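The River Count Is Good News, Up to a Point

August | By L. Andreadis
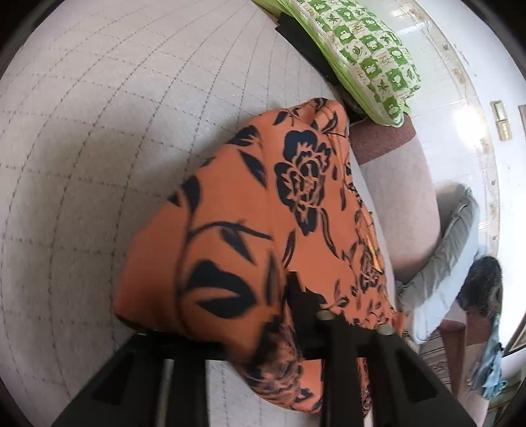
Every summer the Tona River gets its otter report, and every summer the headline is the same: more otters. This year the number is 3164 for the whole watershed, up from last year, and the towns downstream have been passing it around like a school prize. I'm glad there are otters. I grew up in Trillside when you could spend ten summers on the bank and never see one. But I've read the full report twice now and I don't think it says what people want it to say.

Start with how the number is made. Most of it comes from droppings and tracks found along 14 stretches of bank, which are then scaled up to cover the rest of the river. Four years ago there were seven stretches. The report mentions this in a note near the back. If you look in twice as many places, and the new places were picked in part for easy access and good cover, you're going to find more signs of otters. That doesn't make the increase false. It does mean I can't tell how much of it is otters and how much is boots on the ground, and the authors don't seem able to either.

Then there's the question of where they live. Nearly all the growth is above the Tirnimik dam, in country that was already in decent shape. Below the dam the signs are thin, and on two of the stretches they were thinner than before. The alders there have been cleared right down to the water for hay and riverfront lots. An otter needs a place to den and a bank it can move along without crossing a road. You can release all the animals you like into a river like that and they'll leave or get hit by trucks.

The state's answer is a corridor plan, with a map. It's a nice map. A green band runs from the dam to the estuary, ten miles of it, and when I laid it over the county parcel map most of the green turned out to be private land with no agreement attached. The plan says owners will be "encouraged." I've been encouraged to floss for thirty years.

People tell me this kind of grumbling does harm, that donors and voters need a success once in a while. Maybe so. I also remember the heron colony, which was a success for six straight newsletters and then wasn't mentioned again. The trees had been cut. The last count was still being quoted at public meetings after the birds had gone.

What I'd like is dull. Publish the count for the original stretches separately, so the years can be compared. Put the lower river on page one, bad numbers included. And before anyone prints another map, get signatures from the landowners between the dam and the Trillside bridge, even if it's only a few of them to begin with. The hay gets cut again in September, and the mowers will go as close to the water as they did last year.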